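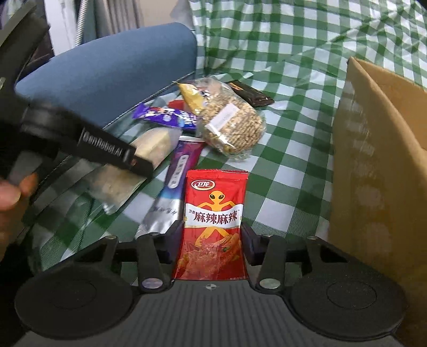 Draltley Street Community Kitchen, quarterly walk-through
August 6, 2018
Checked by: Armelle Picard. Copy to Eugénie Roussel.
Permit no. 2613

Did this between the lunch crew and the evening bakers so excuse the notes. P = pass, F = fix, W = watch. Anything F needs initials when done. Please don't just tick it.

## 1. Dry storage and snack shelf

- [x] Stock off the floor. **P.** Lowest shelf is fine now, the flour bins are on dollies.
- [x] Packaged snacks sealed, no torn or puffed packets. **P.** Spicy ones moved to their own tub, away from the kids' program stuff.
- [ ] Allergen info in English and French for everything we sell. **F.** Imported snacks still missing a sticker on a few. Wheat, soy and sesame are the ones to look for. No sticker, no sale.
- [x] Oldest to the front. **P** mostly. Rice crackers were backwards, fixed it while I was there.
- [ ] Opened bags clipped and dated. **F.** Icing sugar, cornmeal, one bag of something I think is semolina. Tossed the mystery one.
- [x] Droppings, gnaw marks, webbing. None seen. **P.** Traps checked, nothing in them.

Comment: somebody is storing dish soap beside the canola oil again. Moved it. It lives under the mop sink.

## 2. Coolers and freezer

- [x] Walk-in at 4 °C or under. **P.** Read 3 on the dial and on my own probe.
- [ ] Upright (the Veditis). **W.** Dial says 3, probe said 5 on the top shelf. Door had been open for the lunch unload so will re-check. Nothing high-risk on the top shelf till then please.
- [x] Chest freezer at −18 °C. **P.**
- [ ] Door gaskets clean and tight. **F** on the upright. Bottom corner is split, grey tape is not a repair. Renaud has the part number, he was going to order it back in April.
- [x] Raw below cooked. **P.** Nicely done actually, labels facing out and everything.
- [ ] Log sheet filled in twice a day. **F.** Gaps in the afternoon column. A blank is worse than a bad number, if it's high write the high number and tell me.

## 3. Handwashing and sinks

- [x] Hot and cold at both hand sinks. **P.**
- [x] Soap, paper towel, garbage can with a foot pedal. **P**
- [ ] Hand sink clear. **F.** Colander and two peelers in it. Hand sink is for hands.
- [x] Three-compartment sink, sanitizer strips in date. **P.** New tube opened, old one was nearly done.
- [ ] Grease trap cleaned and signed. **W.** It's been cleaned, you can tell by the smell (or lack of), but there's no signature. Whoever did it, sign it.

## 4. Cooking line

- [x] Hood filters. **P.** Out and degreased.
- [ ] Suppression system tag current. **W.** Current, but the renewal is coming up and the contractor takes forever to call back. Eugénie, can you get us on their list now.
- [x] Pull station clear. **P.** Bread racks were in front of it last time, they have stayed put.
- [x] Class K extinguisher on its hook, gauge in the green. **P.**
- [ ] Gas shut-off labelled. **F.** Label has fallen off behind the range. I have the label maker at home, will bring.
- [ ] Ternik mixer, bowl guard. **F, do not use.** Guard lifts and the thing keeps turning. Unplugged it and taped a note over the switch. Do not take the note off because you have a big batch to do. Use the small one.

The mixer is the only one in this whole report I'd call serious. It used to stop dead when the guard came up, so it's likely the interlock switch. Cost unknown. Over $2000 we should talk about replacing it, under that just get it done.

## 5. Floors, exits, electrical

- [x] Both exits clear and opening from inside. **P**
- [ ] Exit light, back hall. **F.** Out. Try a bulb first.
- [x] Mats flat, no curled edges. **P.**
- [ ] Floor tile by the dish pit. **W.** Loose one again. Not a trip yet but water is getting under it.
- [ ] Extension cords. **F.** The orange one running to the warmer has got to go. Not allowed as permanant wiring, never was. There is a proper outlet behind the toaster, swap them.
- [x] GFCI tested at the counter. **P.** Both tripped and reset.

## 6. First aid and paperwork

- [x] Kit stocked, blue bandages. **P.** Burn gel is low, added to the shopping.
- [ ] Food handler certificates posted. **F.** Two on the wall are expired. If yours is at home bring a copy, a photo on your phone doesn't count for the inspector.
- [x] Last inspection report posted by the door. **P.**
- [ ] Emergency contact list. **F.** Still has the old number for the building. Correct one is on the fridge on a sticky note, which will fall off.

## To do, with names

| Item | Who | By |
|---|---|---|
| Mixer guard, call for service | Eugénie | right away |
| Gasket for upright | Renaud | the 17th |
| Allergen stickers, imported snacks | Armelle | before next sale |
| Orange cord out, warmer moved | evening crew | tonight |
| Gas label, exit bulb | Armelle | next time I'm in |
| Contact list retyped | Eugénie | the 17th |

Upright cooler re-checked on my way out: 4 on the top shelf. Leaving it as W untill the gasket's in. Keys are back in the lockbox.

A.P.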